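Weerasinghe has run the secondhand clothing shop on Paiva Street since the spring of last year, and before that he sold coats for a department store in Rultport. He talked with us on a slow morning before opening, with the radio on behind the counter.

The shop is called Stadus. It was a shoe repair place when he took the lease, and the old sign bracket is still over the door.

"I had 100 pieces on the first day," he said. "Most of it was mine or my brother's. I put it all out and it looked like nothing. One rack and a table."

He now keeps 525 on the floor and more in the basement. Stock comes from house clearances, from a church in Flistarano that passes on what it can't sell, and from people who walk in with a bag. He buys outright and does not take consignment.

"Consignment is bookkeeping," he said. "Somebody calls you every week about a blouse. I'd sooner give them the money and be done with it."

Prices are low. Shirts and sweatshirts make up most of the sales, and he said plain ones go faster than anything with writing on it. Suits hardly move. In March he marked down every suit in the place to $24 and sold two.

He checks each piece at home in the evening before it goes out, starting with the collar and the underarm seams. "Those go first. The front can look fine for years. If the neck is stretched out, people see it as soon as they put it on, and it comes right back off."

Stains he will try once. Missing buttons he replaces from a jar. Anything with moth holes is bagged the same night and goes out of the house — he lost a box of wool that way his first winter.
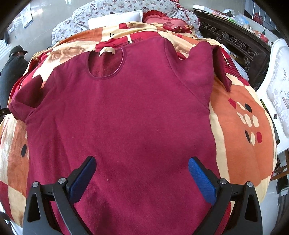
What sells and what doesn't

Asked what he turns down, Weerasinghe had a quick answer. "Shoes. Everybody brings shoes. I don't have the room, and I don't want to smell them."

He also passes on fur, swimwear and most neckties. Children's clothes he takes only at the end of summer, when parents are buying for school. Winter coats he will buy all year and hold in the basement until the weather turns.

The rent is his main worry. The lease runs out next May, and the building has changed hands. The new owner has not said what he wants for the space.

"I've written to him," he said. "I'd like to stay. The bus stops right outside, and that's half my customers."

Stadus is at 307 Paiva Street, closed Sundays and Mondays.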